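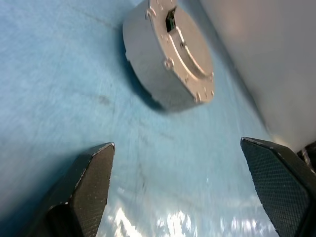
Are the grooves on the Vokgate slab an ancient map of the stars?

The grooves are the feeding tracks and burrows of small sea-floor animals, and they match the night sky no better than a handful of thrown rice would.

Figure 2. Squat silver cylinder with four bolt heads set in the raised flange around its top face, on a light blue surface.

4. Where the star map story came from

I spent far more time on this part of the project than I'd planned, and I enjoyed it a lot more than the measuring. The slab itself is a flat piece of gray sandstone a bit longer than my arm. It came out of the old quarry at Vokgate and sat by the door of the Utley town library for years, where people leaned umbrellas on it. The library's own label called it "Marked stone, local." I like that label. It's still the most accurate thing anyone wrote about the slab before we got to it.

The star map idea first shows up, as far as I can trace it, in a post on the Fulimeo message board. The poster had laid a tracing of the slab over a printed sky chart and found that 18 of the pits landed on or near bright stars. Near is doing a lot of work in that sentence! When I got hold of the tracing (a scan of a photocopy, pretty grim) I found that it had been stretched sideways to fit, and that the sky chart had been flipped left to right. Within a few months other sites had copied the post, and the copies dropped the tracing and kept the number. By the time I started reading, most versions said the pits matched "perfectly," and one had added a lost city.

So I tried the match myself. I took the pit positions from our survey in Section 3, left the shape of the slab alone, and let a short script slide, turn and resize the pattern over a standard bright star list until it got the best fit it could find. Then I did the same thing with 100 patterns of random dots, each with the same number of dots in the same outline. The slab came out somewhere in the middle of the pack. Plenty of the random patterns did better than it did. If you let yourself turn and resize a bunch of dots as much as you like, you'll get a nice looking match to something, and the sky has an awful lot of dots in it to choose from.

The other claim I kept running into is that the grooves are too even to be natural. I have some sympathy here. The long curved ones do look tidy, and in low evening light in June they look almost engraved (I went back twice just to see it). But their width stays even for a dull reason: an animal pushing through mud makes a track as wide as its own body. We also found 9 places where one groove dives under a layer of the rock and comes up again on the far side. I can't think of a way to carve that from above. You'd have to carve the mud, wait for more mud to settle over it, and carve again.

I want to be fair to the people who sent me material, and several of them were very generous. One correspondent mailed me a thick folder on the so-called Devadiga stones, which are usually brought up as the slab's "sisters." I've looked at the photographs of 2 of them and both seem to show the same kind of burrow, with a rounded end and a filling slightly darker than the rock around it. I haven't handled either one, so I'd call that a decent guess and leave it there. The folder also included a long argument that museums hide this sort of object. The Utley slab was beside a public door, next to the returns box.

What I couldn't settle is who drew chalk lines between the pits. They're in the oldest snapshot I've got, so they were there before the Fulimeo post, and they join up pits in a way that does suggest constellations to anybody who goes looking for them. My hunch is a school visit. The chalk has mostly gone now, apart from a few traces along the lower edge, which we left alone during cleaning and marked on the survey drawing with dashed lines.

The rock type and the burrow shapes are covered in Section 5.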